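Home Ask Why Things Animals Space

Why Is a Big Board Made of Little Boards?
Wednesday, January 23, 2019
By the Baranex Kids desk

Find a wooden cutting board. Look closely and you may spot thin lines running across it, as if somebody ran out of wood and kept starting over.

Those lines are seams. Planks are laid side by side, glued along their edges and squeezed with clamps until the glue sets. Then the whole thing is sanded smooth, a job that sounds fun for two minutes.

Each plank keeps its own color, because each came from a different bit of tree. Some are pale. Some have dark streaks. Trees don't check with each other first.
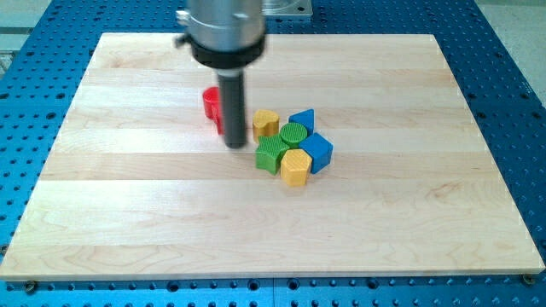

Why not just cut one wide board from one wide tree?
Wide trees take a long time to grow, and a wide board likes to bend. Wood soaks up water from damp air and swells, then shrinks when the air dries out. One big piece can curl up like a potato chip. Several narrow ones glued together usually stay flatter.

The wavy lines inside each plank are called grain. They come from the tree's growth rings, sliced the long way. Where a saw cuts through a bend in the rings, the lines curve too.

Try it: count the seams on a board at home. Please don't test the glue with a hammer. The glue will probably win, and you will have to explain the counter.

Contact us | Copyright 2019 Baranex | Back to top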